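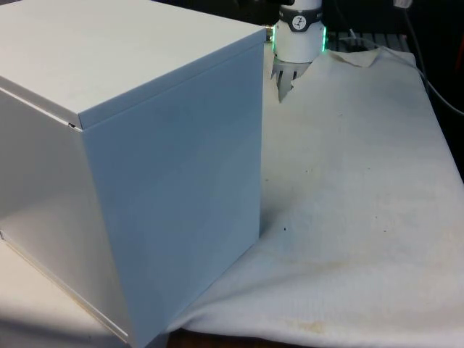
How I Pay Off a Bank Loan Early Without Messing It Up

September, by the Plirlow Money Notes editor

I've had a car loan with Fedeck for a good while now, and this summer I finally got fed up with it and started throwing extra money at it. I figured I'd just send more and the balance would drop faster, right? Well, my first extra payment got treated as an early payment of next month's bill, and I didn't catch it until the statement showed up. So these are the steps I follow now, and I've used them on a small personal loan from Demissie too.

Before you start

Dig out your loan agreement. Mine was in a folder with the car title and a bunch of expired insurance cards (I really need to clean that thing out). You're looking for two words: "prepayment" and "penalty." If there's a fee for paying early, work out whether the interest you'd save is bigger than the fee. Mine had no fee at all, hooray!

Also find your rate and your current balance. The balance on the app can be a day or two behind, so check the date next to it.

Step 1: Pick an amount you won't miss

I started with $100 a month on top of the regular payment. You can go bigger, but please keep a little cushion in checking first – an overdraft fee would eat up whatever you save on interest, and then you'd just be mad.

Step 2: Ask how extra payments get applied

Call or send a secure message and ask this exact thing: "If I pay extra, does it go to principal, or does it move my due date?" Some lenders do the second one unless you tell them otherwise. With Fedeck I had to choose "principal only" from a drop-down that I'd scrolled right past. With Demissie I had to write it in the message box every single time, which is annoying, but okay.

Get the answer in writing if you can. I save mine as a PDF.

Step 3: Make one test payment

Don't set up anything automatic yet. Send one extra payment, wait 3 business days, then look at the transaction history. You want to see the full extra amount listed under principal. If part of it went to interest, ask why – there may have been some interest built up since your last bill.
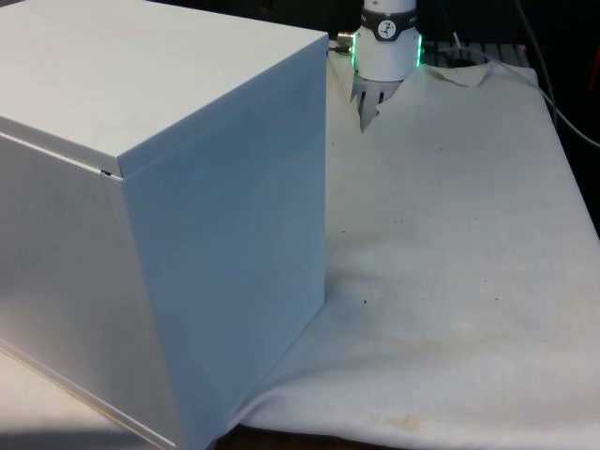
Step 4: Set up the automatic one

Once the test looks right, schedule it. I have mine go out on the 10th, a few days after payday, and the regular payment goes out separately. Keeping them apart makes the history so much easier to read!

Step 5: Ask for a payoff quote near the end

When my balance got down to $504, I almost sent exactly that and called it done. Don't do this! Interest gets added every day, so the real number is a bit higher. Ask for a payoff quote and check what day it's good through, then pay that amount before then.

Afterward, turn off both automatic payments and ask for a paid-in-full letter. I keep a spreadsheet in Tomon with a column for letters received, and the Demissie one is still blank, so I guess I'm calling them again this week.

Last updated: September

Contact | © Plirlow Money Notes | Back to top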